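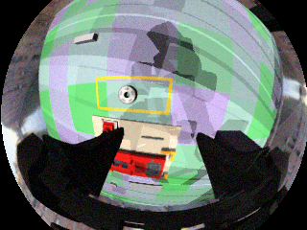
Button panel, simulated view: silver button inside the yellow outline, gripper open.

Akbulut line, Cell 12: Pre-Shift Check
Completed by: Sinan Karakaya, 2025-12-24

1. Button reachable by a human arm. PASS. My arm, specifically. Pressing it was my job until April.

2. Yellow outline present in the practice model. PASS. The walls are green and lavender in there. Ours are gray. I have put in a request.

3. Gripper fingers clear of the button before start. PASS.

4. Floor tape intact. FAIL. Worn through where we all cut the corner to the coffee machine. Retape, or move the coffee.

5. Operator retrained. PASS, on paper. The Virkora course is 300 slides. I now "supervise," meaning I stand farther back and sign more.

6. Stop cord tested. PASS. Very loud. Sorry, Erno side.

7. Night shift knows who to call. FAIL. The posted number is still the Prudow front desk, closed at night.

8. Stool removed from cell. N/A. I'm using it.

Recheck items 4 and 7 before restart.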